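Chapter 4
Strength Before the Crowd: How a Local Lifting Contest Is Organised

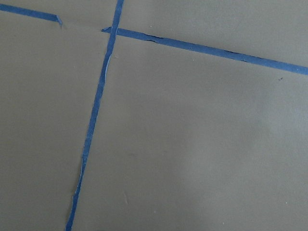 SPORT AND COMMUNITY

February
By Siiri Laur

When the students in my course think of strength sport, they think first of the athlete. They remember a large man or a large woman, a heavy object, and much shouting. This chapter begins from the other side, with the people who must decide what is lifted, in which order, and who may say that a lift is good.

Our main case is the Prurnstead Winter Lift, a contest for amateurs which is held every February in a curling rink after the ice has been taken out. In its first year it had 59 entrants in 2 divisions, open and novice. The prize for the winner of each division was a wool blanket and 155 dollars. These are modest conditions, and for this reason they are useful to us, as every decision of the organisers remains easy to follow.

The first decision concerned the events. Antigoni Sfakianakis, who was head judge, wanted a stone of 70 kilograms for the novices. The local club, Brindumar, considered this too light for the farm workers who had entered and too heavy for nearly everyone else. Both opinions were reasonable. In the end the stone stayed at 70 and was scored by repetitions in one minute, so that the stronger novices still had something to do. We will come back to this solution in section 4.3, where we compare scoring by weight with scoring by repetition.

The second decision was about judging. In a deadlift the knees and the hips must be locked and the lifter must wait for the signal. Written on paper, the rule is clear. At half past four in the afternoon, with a tired judge and a favourite of the public on the platform, it becomes less clear. Sfakianakis refused the last lift of Dönmez, the most popular entrant of the day, and the spectators were not pleased. She did not change her decision – and in the following year she was invited again.

The third decision, money, is the one which beginners study last. The Clornia bakery paid for the hire of the rink and asked in return to sell its buns at the door. Entry fees paid for the insurance. Students should note that ticket sales did not appear in the first budget at all, as the organisers expected only families.

Before you read section 4.1, please write down the rules of one contest you have attended, in any sport, as you remember them. Keep the page. You will need it for the exercise on unwritten rules at the end of the chapter.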